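Speaker Notes: The Plevard Student Workcell
Wednesday, August 2, 2023

Opening. Thank the hosts and introduce the Ekari course. Students work in teams of four on a single problem: handling the parts of a desktop computer with robot arms. Explain that Ekari began as an elective and is now a required project for the second-year automation group.

Explain the choice of subject. A desktop computer is cheap to obtain, and it contains parts of very different sizes and stiffness. Students can open one themselves and study it before they write any code. 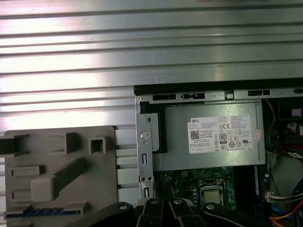 Montes asked at the April review whether second-year students should not begin with simple blocks and leave real hardware to the final year. The concern was that too much time would go to repairs and too little to learning.

Answer this directly. The course does begin with blocks, for two weeks. After that the teams move to the computer, and the repair hours are recorded as part of the grade. Pause for questions on grading.

Next section: planning the task. Each team submits a written sequence before it is given time on the arms. The sequence must name the part, the direction of approach, and the place where the part will be set down. Roughly 13 sequences were returned for revision last term — most of them for leaving out the set-down point.

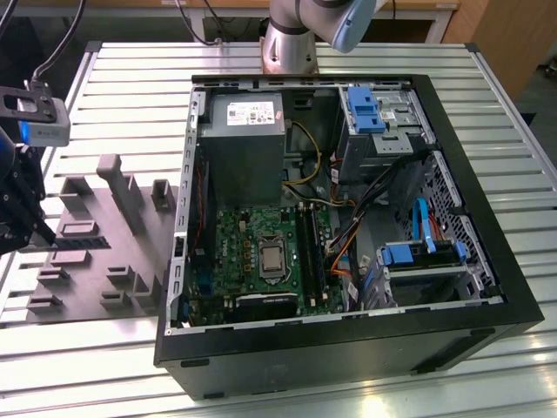
Workcell with the tower on its side, fixture board at left

Move on to layout. Teams are asked to mark on a drawing which areas each arm may enter, and to have the drawing signed by the course staff. Mention that the Brorken laboratory uses the same form. 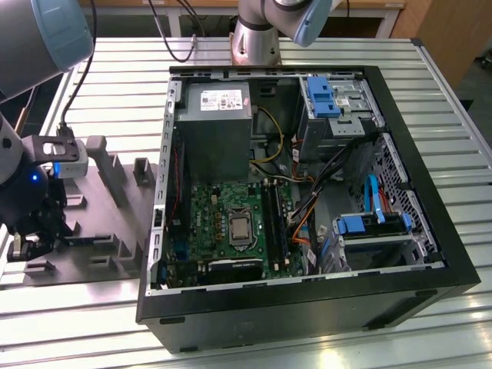
Assessment rests on three items: the written sequence, the layout drawing, and a supervised run. Cables receive their own line on the score sheet, as they are the hardest item for most teams to plan around. Point to the yellow-and-black bundle looping down from the power supply toward the motherboard, and to the black cables running diagonally from the drive cage. A team must state how the gripper will reach the memory modules without touching either. Full credit requires a second approach in case the first is blocked.

Closing. The next course has places for 9 teams. Application forms are available from the Plevard office. Invite questions on equipment first, then on admissions.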